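Jundstead workshop's cable-sorting arm clears its first full bin
16/04/2021

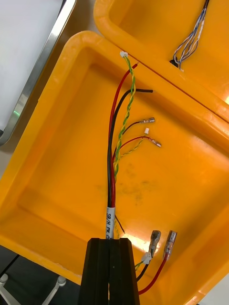

The shared workshop on Hiser Street in Jundstead has owned a great many cables for a great many years, and has known what to do with very few of them. As of this week the job of finding out belongs to Flulteo, a robot arm built on members' evenings and mostly out of members' spare parts, which has now worked its way through a whole storage bin of salvaged wiring without being switched off in a temper.

The bin held 127 pieces. Flulteo took 9 hours to get through them, spread over 3 evenings. A patient adult with a cup of coffee would have finished before the coffee got cold, as several patient adults pointed out at the time. None of them had offered to do it in the years the bin sat under the stairs.

The idea is simple enough. Wiring harnesses pulled from dead appliances are tipped into a yellow plastic tray. The arm picks one up, turns it so the cut ends and connectors can be seen by the camera, and decides whether it's worth keeping. Good terminals and undamaged plugs go one way. Bare stubs go another, toward the scrap copper bucket, where the workshop earns back a little of what it spends on coffee.

Cable turns out to be a rude thing to hand a robot. A block stays the shape it was when you last looked at it. A bundle with a thick red wire, a thick black one, a twisted green-and-yellow pair and a handful of thinner leads going wherever they please will take a new shape every time it's touched, and usually a worse one. The first version of the gripper treated everything as a block and spent most of the winter dragging knots from one end of the bench to the other. Members took to calling this "the knitting."

The current gripper is the fourth. It closes slowly, on the thick outer sheath where there is one, and leaves the loose ends to lie where they fall. The builders say this one change did more good than all the software written before it, a remark that went down poorly with the people who wrote the software.

Yellow wasn't the first choice for the trays either. The arm began with a gray set that came free with the building, and against gray it regularly lost track of black wire and, on one occasion, its own gripper. Yellow solved that and brought a complaint of its own: thin yellow wire. There is more of it in the world than the builders had realized. Glare off the glossy plastic remains on the list of things to fix, under a heading that simply reads "lamp."

The whole project has cost $2392 to date, most of it in motors, with a smaller and more embarrassing share in motors that replaced the first motors. The money came from bench fees and from a grant of parts by Mudaliar, the appliance repair shop two doors down, which also supplies the dead appliances. Mudaliar is understood to be very happy with the arrangement, having not paid for a trip to the dump since it began.

Results from the first bin are mixed in a way the builders describe as promising. Spade terminals are recognized well, with or without a sleeve. Small white connectors are recognized as connectors, though the arm has little idea which kind, and puts them all in one heap to be argued over later by humans. Two shoelaces were filed under copper. One perfectly good extension cord, left on the bench during a break, was picked up, considered and thrown out, and its owner has asked that this be mentioned.

The next step is a second arm to hold one end of a bundle while the first pulls at the other. Opinion is divided on whether this will halve the sorting time or produce the knitting at twice the speed. Work on it should start once the bench has been cleared, a task the workshop has so far not proposed to automate.

Flulteo will be running at the workshop's open house in September, when visitors are invited to bring their own old cables for sorting. The limit is one shopping bag per household. Anything that arrives in a bag will be treated as a donation, and the workshop would like it known that it already has enough phone chargers.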